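Sorting the washing by weight

11/21/21

I have stopped sorting clean washing by owner. Sorting by cloth weight is quicker to fold and stacks better in the Hollis cupboard, where the shelves are 36 cm deep.

Heavy greys come first, then anything printed. The navy cloth with the small pale flowers creases fastest in a heap, so it ought to go earlier – I keep forgetting.
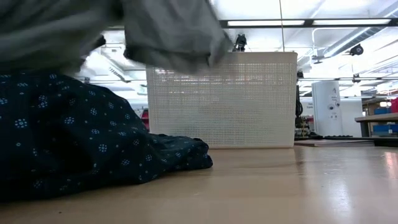 The basket

Off-white plastic, with a grid of tiny square holes in the side. I prefer it to the canvas one, which weighs 590 g empty and sags at the corners. Folded items go back in on edge, heavy ones at the bottom.

Next job is the sock drawer. Darmawan wants dividers at 13 cm – I think that is too wide.

Contact | © Rizal Pelupessy | Back to top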